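LURKODBRIDGE OPENS ROBOT PACKING WORKSHOP TO VISITORS FOR MAY OPEN DAY

Demonstrations showed a robot arm handling wrapped food and small boxed goods

14 shares | 3 comments

LURKODBRIDGE. Mekance, a maker of handling equipment for small food businesses, opened its workshop to the public on Wednesday for an afternoon of robot demonstrations. Visitors included shop owners, kitchen managers, students from the technical college and people who live near the site.

The open day was held in the old Melnychuk mill building, which dates from 1838 and has been the company's home since it moved out of shared offices across the river. Doors opened at 2 p.m. Groups of 20 were taken through the assembly area, the test benches and the parts store, with a stop at each one for questions.

Most of the afternoon was given over to Desari, the company's tabletop robot for picking and placing packaged goods. Desari is meant for kitchens and shops that put together orders by hand and do not have room for a packing line. It is fitted with a two-finger gripper and works from a bench, next to the people who prepare the food.

"A sandwich is a hard thing for a robot to pick up," said Corentin Gilbert, who leads the Desari project at Mekance. "The bread is soft, the wrap moves around and every one is a little different. If you squeeze as hard as you would squeeze a box, you have ruined somebody's lunch. We spend a lot of our time on how hard to close the fingers and when to stop."

Gilbert and his team ran the demonstration with everyday packaged items and a white tray. Between runs, visitors were asked to move the items to new positions and turn them to different angles.
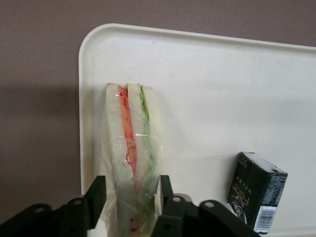
Desari's gripper holds a plastic-wrapped tomato and lettuce sandwich at the tray during the May open day.

The sandwich was the item visitors asked about most. Several shop owners wanted to know whether the fingers would tear thin wrap or leave marks in the bread. Gilbert told them that both had happened in early trials, and that the current finger plates are flat and have no sharp edges. He also said that the team has not yet tested rolls, baguettes or anything in a paper bag, and would not offer the machine for those until it had.

A second part of the program dealt with cleaning. Staff took a gripper off its mount, washed down the fingers and put it back while visitors watched. The fingers come off with one tool, which is supplied with the machine. Mekance handed out a printed cleaning schedule and asked kitchen managers to write their own comments on it.

Bernadette Bodin, operations manager at Mekance, answered questions about cost, training and jobs. She said the company expects most customers to rent the machine by the month, and that new users will get two days of training on site.

"People asked me straight out if this replaces the person at the bench," Bodin said. "The customers we are talking to are short of staff between five and nine in the morning. They want the person they have to be making food and talking to the driver. The robot moves the packed items across. Somebody still has to set it up, check it and clean it."

Visitors could also try the controls themselves. A practice station near the entrance let them open and close a gripper on foam blocks with a hand controller and watch the grip force change on a screen. The station was planned for the first hour only but was kept open until the end of the day.

Mekance will use the comments collected at the open day in its next round of changes to Desari. Work planned for the summer includes a wider set of finger plates, a quieter motor and a shorter start-up routine. Trials in working kitchens will begin after that. Businesses in the Lurkodbridge area that pack chilled food by hand can ask to be considered as a trial site by contacting the company.

A second open day is planned for the fall. School and college groups can arrange a separate visit, with a limit of 20 people per group. Visits are free but must be booked ahead.

About Mekance

Mekance designs and builds bench-size handling equipment for kitchens, shops and small food producers. The company is based in the Melnychuk building in Lurkodbridge, where its machines are designed, assembled and tested.

Press contact: Bernadette Bodin, Mekance, Lurkodbridge

3 comments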